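The Larow is a hand-cranked crusher for empty drink bottles. I bought the wall-mount version in August to deal with a recycling bin that filled twice as fast as the pickup schedule. It replaces an older Jetbridge foot press, which cracked at the hinge.

## Setup

The body is a steel channel with a sliding plate and a lever. It mounts with 2 lag screws, supplied, and needs a stud. The manual gives a rated load of 700 N at the handle, and I have no reason to doubt it. Drywall anchors are not an option. Mine sits next to the pantry door at elbow height, which turned out too low; shoulder height lets you use body weight on the lever.

## Use

Caps come off first. A capped bottle will spring back or, worse, shoot its cap across the kitchen. Thin water bottles fold flat in a single stroke.
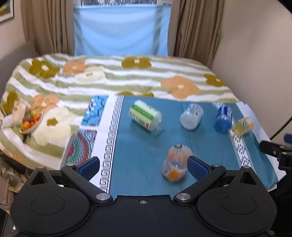
Thicker walls take two strokes and a quarter turn between them. Wide-mouth dairy bottles tend to skate sideways because the plate is smooth. A strip of grip tape fixed that, but at this price it should come from the factory. Ribbed bases resist the most, and no amount of force gets them truly flat — expect a puck at the end.

I ran 100 bottles through it over the first month. The lever pin developed slight play and was cured with a thin washer. The return spring still has full travel.

## Noise and cleanup

Noise is a sharp crack per stroke, noticeable in the next room. Leftover liquid runs down the channel into a shallow tray that holds very little and has no lip. Rinse and drain before crushing.
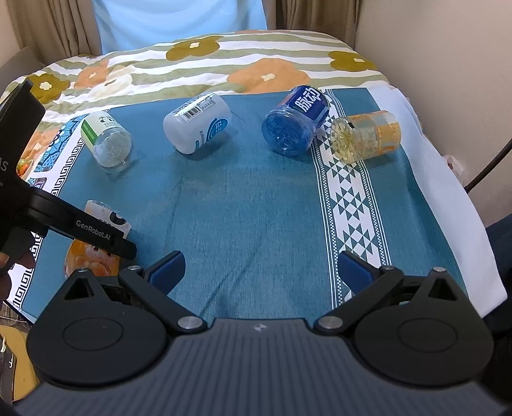 Plakari wrote in the comments that some deposit machines reject crushed bottles, so anyone returning them for cash should check the local rules before mounting one of these. Fair point, and the manual omits it. My pickup takes them in any shape.

## Verdict

Solid frame, poor tray, plate needs texture. I would buy it again for curbside use, with grip tape in the same order.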